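Home | News | Business | Schools | Sports | Opinion | Subscribe

Pirstead lab puts two robot grippers through 2,008 picks

31st January

PIRSTEAD -- A small automation lab here has finished a four-month comparison of two robot grippers, and the results are likely to decide which one goes into a sorting line planned for the Sepúlveda returns warehouse.

The lab, run by Clistholm, began the trials in September. Each gripper was mounted on the same arm, run by the same controller and given the same job: reach into a gray bin, pick up one item, and put it down in a second bin. The company logged 2,008 attempts between the two.

One gripper is a linkage design with two fingers, built by Clistholm in its own shop. The other is a suction unit supplied by Skidari. Clistholm said both were tested with standard parts and that no changes were made to either one after the first week.

Returned goods are hard for robots to handle. A warehouse that packs new products can teach a machine what each box looks like and where it will sit. Returns come back opened, bent, out of the package or mixed with things that were never sold by the store. Sepúlveda said its staff now sort all of them by hand, over 12 tables, and that it wants the robot to take the small items first.
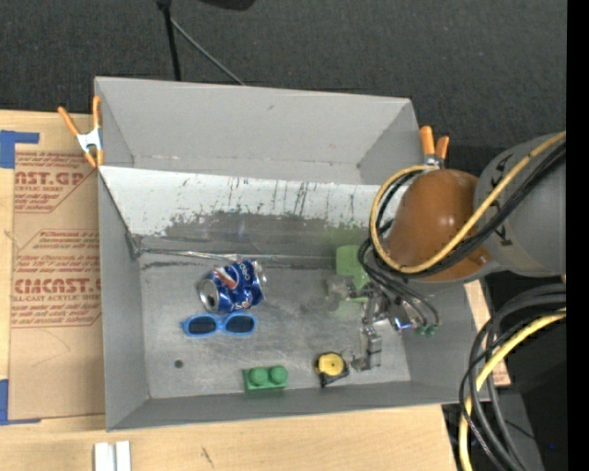

The test items were chosen to cause trouble. Most were small, and the list mixed hard and soft goods, flat shapes and round ones, shiny surfaces and dull ones. A crushed Pepsi can on its side gave the cameras dents and bright metal ends to deal with, and the blue toy-like sunglasses beside it offered very little height to grab. A green building block with two studs on top was one of the easier picks for the fingers. Items were moved and turned between runs so that neither gripper could rely on a position it had already used.

The suction unit was faster on flat and smooth goods. It did well with boxed items, plastic cases and anything with a clean top surface. It had more trouble with dented metal, where the cup could not hold a seal, and with the sunglasses, which it often lifted by one lens and then dropped.

The two-finger gripper was slower but let go of fewer items once it had them. Its weak point was the side of the bin. When something came to rest against a wall, the fingers could not always get behind it, and the arm had to push the item away and try again. Clistholm said those second tries made up most of the time difference between the two units.

Cameras turned out to matter almost as much as the grippers. The lab tried a fixed camera at the bin and a smaller one carried on the arm. The fixed camera gave a better view of the whole bin but lost sight of items when the arm reached over them. The arm camera saw more detail up close and was slower to find the next item. The final runs used both, and the report recommends keeping it that way -- even though it adds cost and more cable to manage.

Wear was also checked. The fingertips on the Clistholm gripper were replaced once during the trials, and the Skidari unit went through several cups. The report puts the time needed to change either part at under five minutes.

Clistholm is not calling a winner. Its report says the finger gripper suits mixed bins and the suction unit suits sorted ones, and it suggests that Sepúlveda try each on a live table before buying. A tool changer, which would let one arm switch between the two, was looked at but left out of the trials for reasons of time.

Sepúlveda said it expects to start with one arm at its Pirstead site and will keep its current sorting staff in place during the trial. The warehouse employs 70 people. The company said workers will fill the bins, clear jams and handle any item the robot sets aside.

Skidari said in a written statement that it had received the report and plans to offer a softer cup for uneven surfaces. Clistholm said it would run that part through the same tests if it arrives before the warehouse makes its choice.

Share this story | 12 shares | 2 comments

RELATED
Sepúlveda seeks permit for second loading dock
Skidari to move its service desk to Pirstead
Evening welding class has open seats
Road work near Clistholm building to last through spring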